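**El distrito escolar de Landry aplaza a noviembre el traslado de los maestros interinos**

15/04/2026

El consejo escolar de Landry ha decidido aplazar hasta noviembre el traslado forzoso de los maestros interinos de primaria, una medida que debía aplicarse al terminar el presente curso y que afectaba a 18 docentes de las escuelas de Brarow y Skavow.

La decisión se tomó en la sesión ordinaria del consejo, después de que las familias de ambos centros entregaran un escrito con 3000 firmas en contra del calendario previsto. El presidente del consejo, Normand Ouellet, comunicó el cambio al final de la reunión y precisó que el traslado no queda anulado.

«Los puestos se van a redistribuir, porque hay escuelas con grupos sin tutor fijo y otras con más plantilla de la que les corresponde. Lo que cambia es la fecha», declaró Ouellet.

El plan inicial obligaba a los interinos a elegir destino en un plazo de 15 días, con un baremo basado en la antigüedad. Los sindicatos protestaron por el plazo y también por el baremo, que no tenía en cuenta los años trabajados fuera del distrito. Según la representante de los docentes, Florence Melnyk, varios maestros con larga experiencia quedaban por detrás de compañeros recién llegados.

«Pedimos que se cuente todo el tiempo de servicio y que las vacantes se publiquen antes de abrir la elección – hasta ahora nadie ha visto la lista completa», señaló Melnyk. La portavoz sindical calificó el aplazamiento de «paso correcto», aunque mantiene la convocatoria de una asamblea para el próximo mes.

El consejo se ha comprometido a publicar la relación de vacantes antes del comienzo del nuevo curso. Las reclamaciones podrán presentarse en la secretaría del distrito o por correo certificado, y las resolverá una mesa con representación de la administración y de los sindicatos. El plazo para elegir destino será el doble del anunciado al principio.

En la escuela de Brarow, la más afectada, la directora, Rasa Tamošiūnaitė, recordó que el centro perdería a todo el equipo de apoyo a la lectura. La dirección había advertido por escrito de que no podría mantener los grupos reducidos de primero y segundo. Con el nuevo calendario, esos grupos seguirán funcionando al menos hasta el otoño.

Menos conforme se mostró Laurier Poirier, padre de dos alumnos de Skavow y uno de los promotores del escrito. A su juicio, mover a los maestros en noviembre, con las clases ya empezadas, puede resultar peor para los niños que hacerlo en verano. «Nos han dado tiempo, pero la fecha nueva tiene sus propios problemas», dijo. Las familias solicitarán que los cambios se hagan efectivos al terminar el trimestre.

Ouellet respondió que esa posibilidad se estudiará cuando se conozcan los datos definitivos de matrícula. Añadió que el presupuesto aprobado no permite contratar personal adicional y que cualquier refuerzo tendría que salir de otras partidas.

En la misma sesión se aprobaron las plazas de formación profesional del próximo curso. El ciclo técnico que el distrito imparte con la empresa Tusteck tendrá 16 plazas y conserva a su profesorado actual, que queda fuera de la redistribución. El coordinador del ciclo, Vasilis Jurić, indicó que la preinscripción se abrirá en las próximas semanas y que los requisitos de acceso no cambian.

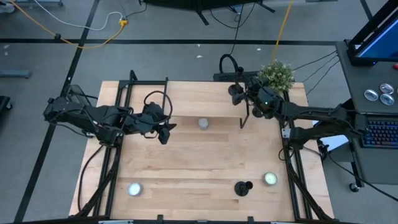 *Dos brazos robóticos negros sobre una mesa de madera clara.*

El consejo dio cuenta, además, de las obras del comedor de Skavow, que continúan según lo previsto, y dejó para la siguiente reunión el debate sobre el transporte escolar. El acta se podrá consultar en la secretaría del distrito una vez aprobada.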